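Storing Halloween and Fall Decorations So They Come Out Looking Right

By Lambros Kourkoulas

Every November I used to push the pumpkins, wreaths and string lights into whatever boxes were in the garage, and every October I paid for it. Bent wire stems, a wreath as flat as a pizza, orange wax melted onto a tablecloth. I have lived in the same house in Bulwood for 18 years and I now do the job in one afternoon. These are the tips I use, in the order I use them.

Before you start

Clear one large table and one patch of floor. The table is for cleaning and wrapping, the floor is for sorting. Bring everything in from the porch and the windows first, even the pieces you plan to put away last. If you pack one room at a time you will find a leftover bat on a curtain rod after the lids are taped.

Have these things ready:

Two soft paintbrushes, one wide and one narrow
A bowl of warm water with a drop of dish soap
Old towels
Tissue paper, plain white
Masking tape and a marker
Bins with lids that lock

Sort by material. I used to sort by room, and it put candles in the same bin as felt. Wax, fabric, glass, foam and anything electrical should each have their own place. If you only own two bins, put wax and glass in one and everything else in the other.

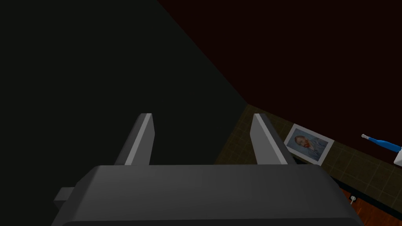

Can I store real gourds and dried corn for next year?
Dried corn and fully cured gourds will keep if they are hard all over and rattle when shaken. Wipe them with a cloth dampened with white vinegar, let them dry for a full day, and store them in a cardboard box with a few holes in it. Do not use a sealed plastic bin. Anything with a soft spot goes on the compost, and so do all the carved pumpkins.

Cleaning

Brush first, wash second. Dust turns to paste when it gets wet, and on foam pumpkins the paste settles into the grooves and stays. Use the wide brush on the ribs and the narrow one around the stem. A hair dryer on the cool setting does a good job on silk leaves and artificial flowers. Hold it at arm's length or you will be picking petals off the floor.

Plastic and glazed pieces can be wiped with the soapy water and dried with a towel. Turn hollow ones upside down overnight. I once put away a plastic cauldron with a spoonful of water in the bottom and it made the whole bin smell until spring.

Fabric ghosts, table runners and doormats should be washed according to the label, or shaken out hard and hung in the sun if there isn't one. Check the runners for candle wax. To lift wax, put the cloth in the freezer for an hour, crack off what you can with a butter knife, then lay brown paper over the spot and press it with a warm iron. Move to a clean patch of paper each time the old one gets greasy.

String lights

Plug in every string before you put it away. It is much easier to find a bad bulb now, while the stores still have replacements on clearance. Throw out any string with a cracked plug or bare wire - no tape repairs.

Cut a piece of stiff cardboard as wide as your forearm and make a notch at each end. Tuck the plug into the first notch, wrap the string around without pulling it tight, and finish in the second notch. Write on the cardboard where the string goes. "Porch rail" is more useful than "orange lights" when you own four sets of orange lights.

Battery lanterns and flameless candles must have their batteries taken out. Leaking batteries ruin more decorations in our house than children and dogs put together. If you already have white crust on the contacts, put on gloves, dab it with a cotton swab dipped in vinegar, and let it dry with the cover off.

Wreaths and garlands

A wreath should hang if there is any way to hang it. I put a length of closet rod across one corner of the garage and slide the wreaths on with a clothes hanger for each, then pull a dry cleaning bag over the top. Leave the bottom of the bag open. If you have to lay a wreath flat, stuff the bow loops with tissue and put nothing on top of it.

Garlands go into a bin in a loose coil, starting with the plain end, so that the end with the hook comes out first. Wire picks and berry sprays can stand up in an empty wrapping paper tube. 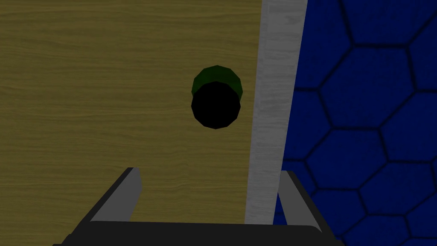

Labels and where to put the bins

Label the short end of the bin and the lid. One of the two is always facing the wall. I write the contents on masking tape, and I add the order of unpacking, so the bin marked 1 has the front door things and the extension cords.

Candles and anything with hot glue should not go in the attic. Ours gets hot enough in July to bend a taper into a hook. A closet floor or the bottom shelf of a basement is better, a few inches up from the concrete. My sister in Bokevville has a damp basement and puts a sock filled with dry rice in each bin. She changes the rice once a year.

Cedar blocks are good with fabric and straw. Skip mothballs, the smell does not leave.

What to let go

Before the lids go on, look at what never left the box this year. If a piece stayed packed two Octobers in a row, it can go to the thrift store. Take it in August or September, when they want it. In November most of them will not have room.

Broken pieces get one chance. I keep a shoebox for small repairs and do them over the winter with wood glue and clamps. If the shoebox still has something in it by June, that piece goes in the trash.

A few small ones to finish

Take a photo of the mantel and the porch before you pull anything down, and tape a print inside the lid of bin 1.

Keep the adhesive hooks with the item they held, in a sandwich bag, and buy the new strips now.

Rub a little candle stub along the zipper of a storage bag that sticks.

Put the scissors and the tape measure in last. You will want them first next fall.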